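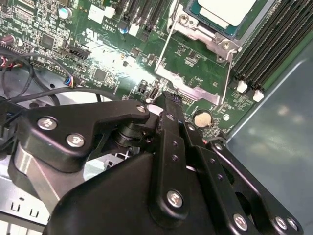 Computer reuse

Computer reuse is the practice of keeping a computer, or its working parts, in service after its first owner has finished with it. It differs from recycling, in which equipment is broken down for its raw materials. The term covers the resale of whole machines, their repair and upgrade, and the removal of parts for use elsewhere. It is usually counted as one branch of the wider management of electronic waste.

Background

Early office computers were costly and were commonly kept under service contracts, so that a fault was dealt with by replacing a board or a drive. As prices fell, many organisations began to replace their machines on a fixed cycle, whether or not they had failed. Large numbers of usable computers came on to the market in this way, and a trade in second-hand equipment grew up around them. Desktop computers have remained important to this trade, as their parts are more often made to shared sizes than those of portable machines.

Stages of work

Incoming equipment is first recorded and given a visual check. Machines with cracked boards, leaking capacitors or signs of burning are normally set aside. The remainder are tested under power, and the results decide whether a machine is to be sold whole, repaired or used for parts.

Removal of data is treated as a separate stage. Storage drives may be overwritten by software, or destroyed where the former owner requires it. A written record of the method used is commonly supplied to the former owner — in larger contracts this is often a condition of the sale.

Dismantling

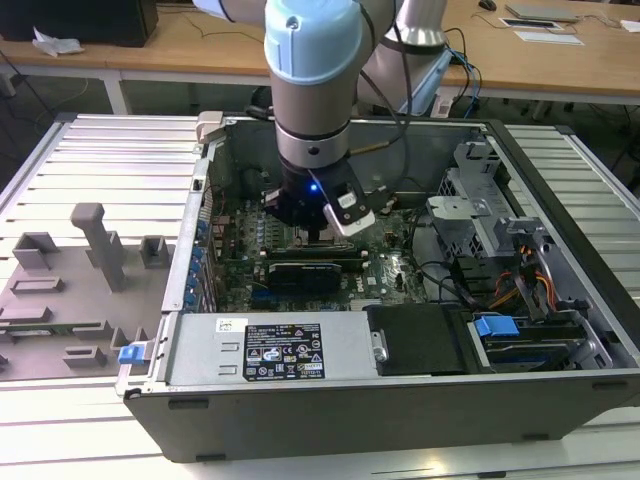 Dismantling follows an order that depends on the design of the case. The power supply is disconnected first, and time is allowed for any stored charge to fall. A tower case is generally laid on its side with the open side facing upward, as on the slatted metal workbench shown, so that the motherboard can be reached from above. Expansion cards and memory are taken out before the board itself, and the processor cooler is left in place unless the processor is to be sold separately.

Local schemes

Many schemes operate within a single town or district. The Plondach Computer Exchange, founded by Sheena Mowat and Craig Moncrieff, began with two rooms and supplied desktop machines to households and small clubs. Its method of grading was later taken up by the Zastunham scheme under Ross Leckie. Under this method a machine is placed in one of five grades according to its age, its condition and the results of testing. Machines in the lowest grade are kept for parts only.

Limits and criticism

Reuse is limited by the support given to older hardware. A machine in good order may be unable to run a current operating system, and its value then falls sharply. Struan Rankin has argued that the energy used by older desktop computers should be weighed against the benefit of keeping them. Euan Urquhart, in reply, held that the making of a new machine accounts for the greater share of its effect over a short working life — a view that depends on how many hours the machine is used.

See also

Electronic waste
Data erasure
Right to repair
Second-hand goods

This page was last edited on Aug 23, 2025.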